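Section 3: Setting up and caring for your slatted garden table

This section covers levelling, first oiling and routine care of the Fairweather table in the Kolline outdoor range. For assembly, see Section 2. For the bench, which has different fixings, use the separate leaflet packed with it.

Before you start

Check that all the bolts from Section 2 are in place and finger-tight. Do not tighten them fully yet. The frame needs a little play while you level the legs.

You will need:
The hex key from the fixings bag
A spirit level
A soft brush and a bucket
Lint-free cloths
Kolline Table Oil or another clear oil sold for outdoor hardwood

3.1 Choosing a position

Paving, decking and firm gravel are all suitable. On grass, put a slab under each leg, or the feet will sink over the winter and draw up damp. Leave a gap of at least 900 mm behind each seat so that people can get in and out.

Caution: Do not stand the table over a drain cover or on a loose slab. Keep it at least 1000 mm from a barbecue, patio heater or fire bowl.

3.2 Levelling

1. Lift the table into position with a second person. Hold it by the side rails. Never lift by the slats.
2. Lay the spirit level along the top, then across it.
3. Turn the adjustable foot at the low corner anticlockwise until the bubble is central.
4. Press down on each corner in turn. If the table rocks, adjust the foot diagonally opposite.
5. Tighten the leg bolts with the hex key, working from corner to corner. Stop when the washer no longer turns.

Note: A slight fall towards one end helps rain to run off. Half a turn on two feet is plenty.

3.3 First oiling

The table leaves the workshop with a thin sealing coat only. Oil it before its first summer outdoors.

1. Brush off dust and wipe the slats with a damp cloth. Leave overnight under cover.
2. Rub down any raised grain with fine paper, along the grain.
3. Stir the oil. Do not shake the tin.
4. Apply a thin coat with a cloth, starting with the underside. Work into the gaps between the slats, where water collects.
5. Wait 15 minutes and wipe off whatever has not soaked in. Oil left standing turns sticky.
6. Leave for a day, then repeat. Most tables take 2 coats, and a table in full sun may take 3.

Caution: Oily cloths can catch fire by themselves. Lay them flat outdoors to dry, or soak them in water before you throw them away.

3.4 Everyday care

Wipe up wine, vinegar, beetroot and coffee as soon as you can. Use warm water with a drop of washing-up liquid and rinse well. Bring cloths and cushions in at night — fabric left lying on the slats holds moisture and leaves a grey patch. Use a mat under hot dishes and under any plant pot.

Do not use a pressure washer. It lifts the fibres and forces water into the joints. Bleach and wire wool should also be kept away from the table, as wire wool leaves small bits of steel behind that rust and stain.

Bird droppings are best softened with a wet cloth for a few minutes and then brushed off.

3.5 Winter storage

Clean the table and let it dry fully before covering it. Use a cover that lets air through, such as the Lunico breathable cover, and tie it so that there is a gap at the bottom. In an unheated shed, no cover is needed. Do not bring the table into a heated room, where the slats may split.

Small cracks at the ends of the slats are normal and close up again in damp weather. A crack that runs past a screw should be reported to us.

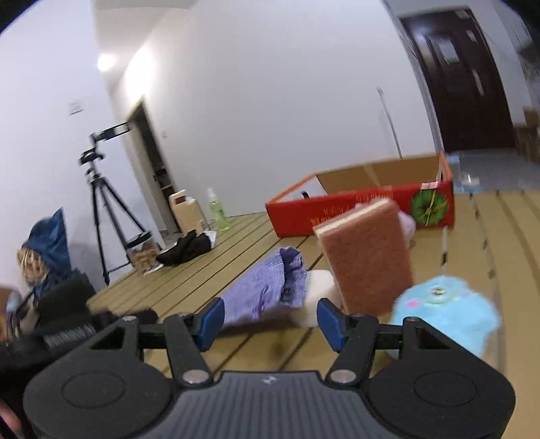

STALTHAM, March 21, 2026

Changes to this section since the last printing:

The levelling steps now apply to the adjustable feet fitted to all current tables. If your table has plain feet, level it with thin plastic packers, which we supply free of charge on request.

The advice on teak cleaner has been removed. Ordinary washing-up liquid does the same job on this timber and is kinder to the sealing coat.

Tables should be oiled again each year, ideally by the end of June. To test whether yours needs it, drip a little water on a slat. If it beads, leave the table alone. If it soaks in and darkens the wood, follow 3.3 from step 1, using a single coat.

Replacement slats, feet and bolts can be ordered from the Kolline parts desk in Staltham. Please quote the batch code stamped under the end rail.

Section 4 deals with fitting the parasol and its base.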